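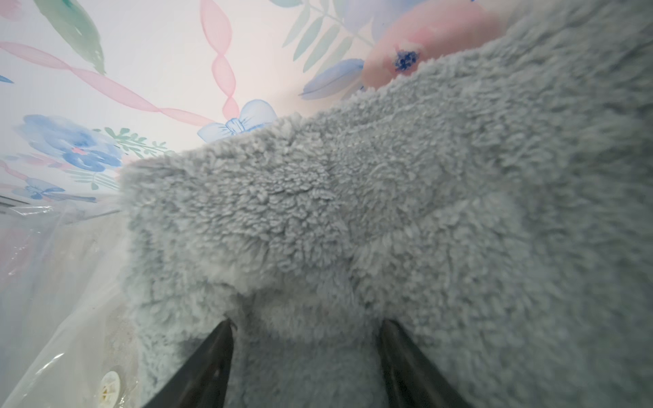 2019-05-05, Dustalville bench. Second day with the two-arm kit from Gesis, on trial before we decide to buy. Today only blankets and the clear bag. Fleece was my main worry, but the two fingers pinch the gray curly pile in one fold, and the tips go in deep. I set grip force to 190 for this and kept it there. Units are not explained in the manual, I must ask them.

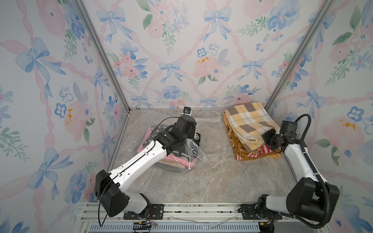

Price of the kit is 3415 with both arms and the rail. Margaritis quoted us less in March, but without wrist cameras, so I can not compare them directly. Leidy Nina wants a run of 240 folds before she signs anything. I think it is fair.
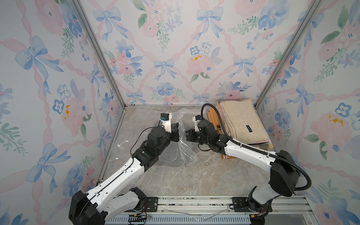

Still open: the plastic bag. Fleece gives the fingers something to hold, thin film does not give much. Gesis offers softer finger pads as an option, 2 pairs in a set. To do: request one set, write down the cable routing before we change pads, and send the log to Leidy.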